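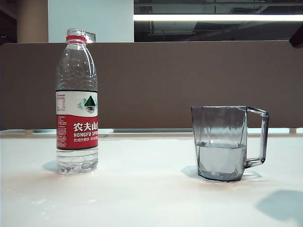
February, 16:00. Coded the Toltthorpe assembly transcripts up to the confidence vote. The Rajput amendment is tagged twice in the Stelville file -- fixed, old tags kept in the log. 280 speeches done, procedural motions left out. 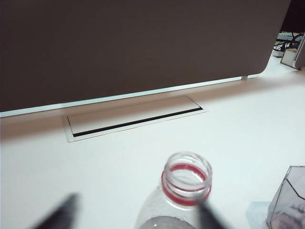

Desk and brown divider panel.

Coder agreement is poor on "abstain" versus "absent". Flollby treats both as non-votes and we shouldn't. 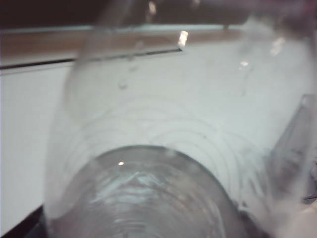
Rerun the 6 disputed sittings with separate codes -- then redo table 2 before anyone cites it.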